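格罗尔蒂利茨陶瓷厂参观记

2018年8月14日

从乌德维尔坐早班车过去,到格罗尔蒂利茨站下来还要走一段上坡路。路边没有指示牌,我跟着两辆运料车走,在第二个岔口往左,看见砖烟囱就到了。烟囱早就不冒烟,厂里改用电窑和气窑,它留着是因为拆起来太贵。

参观要提前登记,每批最多十二个人,门票5欧,包括一杯咖啡。我们这一批来了九个,多数是附近的退休教师,还有一对从尼斯维尔来的夫妇,自己在家里拉坯。带队的是乌尔斯·范克豪泽,在厂里管原料,说话很慢,讲到泥料配比时会停下来等人记笔记。

先看的是料场。高岭土、长石、石英分开堆在棚子里,地上划了黄线,参观的人不许跨过去。原料进球磨机,磨多久由化验室定,范克豪泽没有细说。磨好的泥浆过筛、除铁,再进压滤机,出来是一张一张的泥饼,颜色发灰,摸上去像凉的橡皮。泥饼还要陈腐,再过真空练泥机。他说夏天泥料干得快,仓库里要挂湿布,这个办法从他师傅那时候就有。

成型车间比较吵,进门发耳塞。圆形的盘子大多用滚压,一个石膏模配一块泥,滚头下来几秒钟就好。鱼盘之类不圆的用注浆,慢得多。修坯还是手工,几位女工坐在窗边用湿海绵抹边,抹完放到木板上,板子满了就推去干燥房。有人问一天能做多少,组长说要看器形,没给数字。
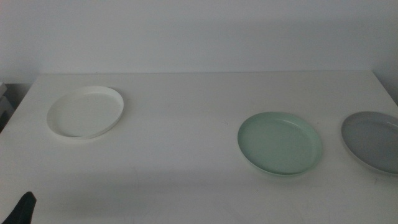
上釉在隔壁。素烧过的坯子先吹灰,再浸釉,底足要擦干净,不然会粘在窑板上。釉浆的浓度每天早上测一次,记在墙上的本子里,我翻了几页,字迹换过好几个人。厂里主要做白釉,彩釉只接订单,去年给一家叫塔齐的餐馆做过一批蓝边汤盘,据说返工两次,老板才点头。

烧成是大家最想看的,能看到的却不多。隧道窑长60米,外面只有一排仪表和几个观火孔,隔着深色玻璃往里看,一片橙色。窑车进去到出来要将近一天。旁边的梭式窑正好停着检修,门开着,可以走到门口看里面的耐火砖。那对尼斯维尔来的夫妇在这里问了很多问题,关于还原气氛和降温速度,我听懂一半。

检验和包装合在一个大间里。检验员阿什拉夫·阿拉维示范了怎么听声音:用指节轻敲盘边,好的声音清,有暗裂的发闷。他让每个人都敲了两个,我猜错一个。针孔、落渣、变形各有一个筐,次品打碎以后运回料场,一部分能重新磨进泥料。变形要放在平板上看,轻轻按边,会晃的就降级。

参观到十二点半结束,比预定晚了二十多分钟。门市部在大门右手边,正品和二等品分开卖,二等品不退换。我买了四个汤碗和一个带小黑点的大盘,店员用旧报纸包好,装在纸箱里,提着走下坡有点沉。

几点实用的信息:厂区里没有餐厅,车站对面有一家面包店,下午两点关门。车间地面有水,穿防滑的鞋。料场和成型车间可以拍照,化验室不行。十二月全厂停窑检修,那个月不接待参观,门市部照常营业。回乌德维尔的车下午一小时一班,我坐的是三点那班。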